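Blue cloth leaving lint on oiled worktop, what am I doing wrong?

Pale wood worktop, oiled twice with Gratus. Every wipe leaves blue fluff in the grain. Cloths are the Corkix 384 type, washed with towels at 40.

Answer 1
Stop washing them with towels. The nap picks up cotton and drops it later. No softener either.

Answer 2
Use a different cloth. Mine are white.

Answer 3
Lint catches where the grain is raised. Oil lifts the fibres slightly, so sand with a fine pad between coats and wipe along the grain, light pressure. Check the cloth as well: a stitched hem like the one on this blue one is fine, but once the corner curls up it drags, so fold it under.

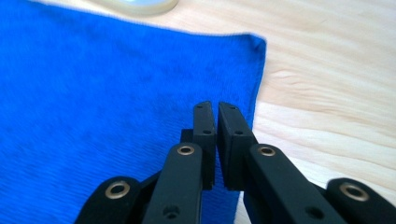

Comments
Washed separately, much less fluff. Will try the pad.
Which grade of pad?
Fakstead grey, from Czerwiński. Anything fine will do.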